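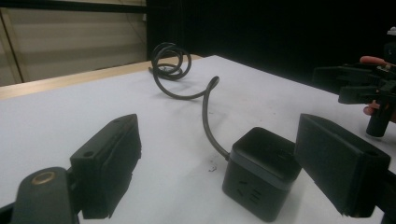

A power strip and its coiled cord on the work table, seen between the fingers of one hand-held gripper, with a second gripper at right. Photo: Otent

Search news Enter keywords Go

Teaching robots to handle cables, one tangle at a time

Otent and Koech release a training method that copes with cords, leads and loops, with 1,320 recorded demonstrations to go with it

Cables are everywhere, and robots are terrible with them. A robot arm that can stack boxes all day will often come to grief over the lead hanging off the back of a desk lamp, as the lead bends, catches on things and never lies the same way twice. A research team from Otent and its partner Koech has spent the past year on this one stubborn problem, and in May the group is making its method, called Pridance, open to anyone who wants to try it.

Pridance teaches a two-armed robot by showing it how people do the job. The person doing the teaching holds a gripper in each hand and works at an ordinary table, picking up the plug end, steadying the body of the power strip, drawing out the loops and laying the cord down where it should go. The recordings are then used to train a control program, which runs on the robot with the same kind of fingers fitted to its arms.

Plenty of groups train robots from human demonstrations, and the Otent team is quick to say so. The new part is what Pridance does with the cord. Most programs learn to copy the movement of the hands. Pridance also learns to guess, a moment ahead, how the loose part of the cable will shift when one end is pulled, and it checks that guess against what its cameras see. When the two don't match (a loop has snagged, say, or the strip has started to slide) the robot slows down, loosens its pull and has another go from a different place.

"You do this yourself without thinking," said Kiprono Nyanda, who leads the project at Otent. "You tug a lead, it feels wrong, you stop and shake it out. We wanted the robot to have that little pause in it. The first time it let go of a knot and came back in from the other side, the whole room cheered. I may have been the loudest."

What the tests showed

The team ran 670 trials on the robot, using cords and power strips that had been left out of the training recordings. In each trial the robot was given a coiled cord attached to a heavier object and asked to open out the coil and lay the cord along a marked line, all without moving the object off its spot.

Pridance finished the task far more often than the same program trained with the guessing step switched off. The gap was widest on the stiffest cords, which tend to spring back into their old shape as soon as they are released. It was narrowest on thin, floppy leads, where both versions did well.

One result caught everybody off guard. The team had expected the robot to need both arms for nearly everything, but with short cords it took to using one arm to hold the strip still and doing all of the untangling with the other. The demonstrators had done this now and then without talking about it, and the program picked the habit up and used it more than they had.

There is still a good deal it can't do. A tight knot defeats it. It also struggles when two cords of the same colour lie across each other, and will sometimes follow the wrong one quite happily to the end. The written report has a full chapter on these failures, with clips, and the team hopes other groups will start there.

"I'd point people to the failures first," said Princess Umali, who planned the demonstrations and carried out many of them at Koech. "Black cord, black strip, black gripper fingers, that's a hard thing to see, and we kept it in on purpose. Offices are full of black cords. If we'd used bright orange rope the numbers would look lovely and it wouldn't help you one bit behind a real desk."

How the demonstrations were made

All 1,320 demonstrations were recorded on tabletops, with the objects put down afresh before every take. Demonstrators were asked to leave the coil however it fell and to carry on if they fumbled, so the recordings include dropped plugs, second attempts and a fair amount of fiddling. Umali said new demonstrators needed a short practice session before their takes were kept, chiefly to get used to feeling a cord through a gripper and to stop themselves reaching in with a bare thumb.

The recordings were sorted using Zidach, a labelling tool written by the team for the project. Zidach marks the points in a take where the cord is gripped, released or caught, and a person then checks the marks. It is being released alongside the method.

What comes next

Work has already begun on a follow-up study in which the robot has to plug a cord in once it has been laid out, a step that calls for much finer aim. The team also plans to try hoses and soft tubing, where the same guessing step ought to be useful.

Nyanda and Umali will show Pridance running live at an open afternoon at Otent in May, starting at 2 pm. Visitors are welcome to bring a cable of their own, the more tangled the better, and the team will put it in front of the robot as it comes.

The report, the recordings, the Zidach tool and the training code can be requested through the Otent press desk. Interviews with both researchers can be arranged the same way.

Recent news from Otent

Zidach labelling tool: a short guide for new users
Koech and Otent extend their research partnership
Why soft things are hard for robots: talk by Kiprono Nyanda
Studentships in robot learning open for applications
Open afternoon: how to find us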